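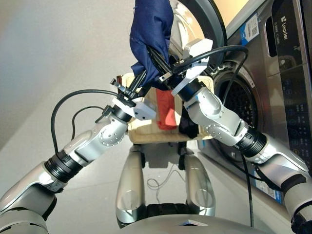 Navy cloth held between both grippers, with the tray and the washer behind. Head view.

Minutes of the laundry software meeting
2024-05-21

Present: the control, perception, planning and tooling people, plus one guest from the Gredar side who joined by phone and stayed to the end, which was kind, given how long we ran.

Notes from last time

The notes were accepted with one correction. They had us agreeing to rename the planner, and we had only agreed to talk about renaming it. The planner is still called Ren, the logging and replay tool is still Flakon, and everyone who has labels in the wrong drawer is asked to bring them back before we end up with a third name.

Thanks were given to whoever rewrote the startup page over the break. Two people said they had brought the whole stack up from it without asking anyone a single question, and there was a little applause.

Control

The main item was the two-arm hold, and we spent a good while on it. When both grippers have the same cloth, the two arm controllers each try to keep their own position, and any small disagreement between them ends up as a pull on the fabric. The proposal is to let one arm lead and have the other follow with a softer setting for as long as the shared hold lasts. Control already has this on a branch and it behaves nicely in simulation - the worry is what happens at the moment of handing over, when the follower has to go back to being its own arm again.

There was a friendly disagreement about which arm should lead. One view was that it should always be the left, so that the logs are easy to read. The other was that Ren should choose each time, depending on which arm has to travel next. We settled on always left for now, with the choice kept as a setting so that we don't have to tear anything up later.

It was also asked whether the grippers should be allowed to cross in front of the tray. The self-collision check currently uses rather plump shapes for the gripper housings, and it turns down poses that a person would call perfectly comfortable. Control would like to slim the shapes down. Planning asked that this be done one side at a time, with a replay run after each, and Control was happy with that.

Perception

Cloth segmentation is in good shape on the bright colors. Red in the tray is found quickly and the outline is steady. The dark items are where the work is. Navy and black are still being merged when they touch, and a black cloth lying in folds sometimes comes back as two separate pieces with a gap between them.

We looked at a wrist view together, and it started the best conversation of the meeting.
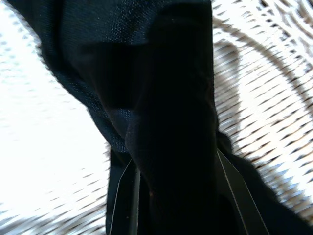
Wrist view, black fabric between the fingers, pale wicker behind.

The exposure is being set for the whole picture, so the wicker goes nearly white on the left and the thickest fold goes nearly black. The upper part of the fabric is fine, and you can even make out the weave, but the fold at the fingertips is where we need the detail most and there is very little there to work with. The fingers themselves are dark as well, and it is mainly the thin pale line along each one that lets the model find them at all. Somebody pointed out, quite cheerfully, that we have been relying on that line for months without ever writing it down. It is now written down.

Perception offered two ways forward. The first is to meter the wrist camera on a small patch ahead of the fingertips and let the background do as it pleases. The second is to take two exposures and combine them, which would give a nicer picture but would also make the smearing worse whenever the arm is moving. After some back and forth we chose the first. It is a small change and can be undone in a minute if we don't like it.

On training data, there are 1,000 labeled wrist frames, of which 800 are in the training set. The guest from Gredar asked whether dark cloth on a light woven background was well covered. The answer was "not well enough," and 13 short recordings have been set aside in Flakon to be labeled next. Anyone with a quiet afternoon is warmly invited to help, and the labeling guide is pinned in the usual place.

Planning

Ren now treats the tray and the washer as separate regions with their own approach directions, and this has made the plans a good deal easier to follow on screen. The drum opening is still modeled as a plain circle. Planning would like it to become a circle with a margin, so that the arm keeps a polite distance from the rubber gasket, and nobody objected. The door angle remains a fixed number in the settings file. It was agreed that it ought to come from perception one day, though not before the exposure work is done.

There was a question about retries. At present Ren will try a grasp up to 5 times before giving up and asking for help, and it picks nearly the same spot each time. Planning will add a rule that moves each new attempt a little way along the fold. This came out of a suggestion from the tooling side, and a very good one it was.

Tooling

Flakon can now play head and wrist views side by side on one timeline. The demonstration went smoothly apart from a long pause while the index loaded, and we filled the pause with a discussion of snacks that I have left out of these minutes. The clocks of the two streams still drift apart on long recordings. Tooling knows where it comes from and would like to fix it at the recorder, with no correction added afterward in the viewer.

Hokeo, our message layer, has an update waiting. Control asked that we hold off until the leader and follower branch is merged, so that only one thing is changing underneath us. Agreed, and the update moves to June.

Actions

Control: merge the left-leads hold with the choice kept as a setting; slim the housing shapes one side at a time.
Perception: patch metering on the wrist camera; label the recordings set aside; add a note on the finger edges to the model page.
Planning: margin around the drum opening; shifted retries.
Tooling: clock drift at the recorder; faster index loading in Flakon.
Everyone: read the draft of the handover states before the next meeting and leave comments in the document itself, please, as comments sent by chat do tend to get lost.

Any other business

The guest from Gredar asked for a copy of the replay shown during the perception item, and Tooling will send it. The next meeting is in June, in the same room, and the date will go out with the agenda.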